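Demo helpers and try-it participants wanted, Rargate open day, 21st May

Premness is opening up the Rargate workshop for one day and we need people. Two kinds of people really. Helpers (paid) and participants (small thank you, see below). No robotics background needed for either one.

What's going on that day: short demos of our hand work, all day long, at three stations. Visitors walk through in groups, watch a run, ask questions, move on. The simulator station is the one we expect a line at, so most of the slots are there.

Helpers

13 spots. You'd be greeting groups, keeping them moving, resetting the stations between runs and handing out the feedback cards. Standing most of the day. Lunch is on us. There is a practice evening in March, please come to that if you possibly can, it's paid too. Good with kids is a plus, we get a lot of families. Spanish or Urdu also a plus.

Participants

You sit down at the simulator station and steer the hand through kitchen tasks on a screen. Sessions are 60 minutes including a break. First you get a walk through of the controls from Yufang Cao's team, then you're on your own with somebody nearby if you get stuck. We log what you do and how long it takes, no names attached. You fill out a short form at the end and thats it.

The first task is the lid and pot. Pick up the lid, put it on the pot. Sounds easy, takes some getting used to.
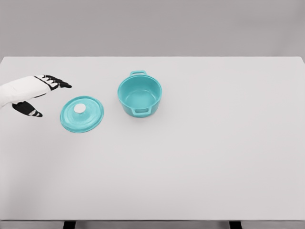

Simulator station, lid and pot task: hand at left, lid on the table, pot open.

After that you move on to the Vashisht set, which is harder, more objects and less room. Don't worry if you don't finish. Plenty of people don't and we still want the data.

Who can take part: 18 and over, OK looking at a screen for the full session, either hand. Glasses fine. If you get motion sick easily tell us beforehand and we'll put you at the big monitor. Never used a game controller? Please sign up, we are short on people like you.

What you get: a Lindell café voucher and first pick of the afternoon talk seats. Parking is free in the rear lot, use the side gate, front one will be closed for deliveries. Building is step free, restrooms on the ground floor.

We had 800 visitors last time and have planned for 2000 this year so please only sign up if you can realy make it. Cancel early if something comes up, there's a wait list.

To apply: helpers send a few lines on who you are and which half of the day suits you, or both. No resume. Participants just send a first name, a phone number and morning or afternoon. Mark it for Yasir Bugti at the Rargate front desk, or drop a note in the box by the door. He'll call back with a time slot.

Closed-toe shoes for helpers please. Bags can go in the lockers, bring your own padlock.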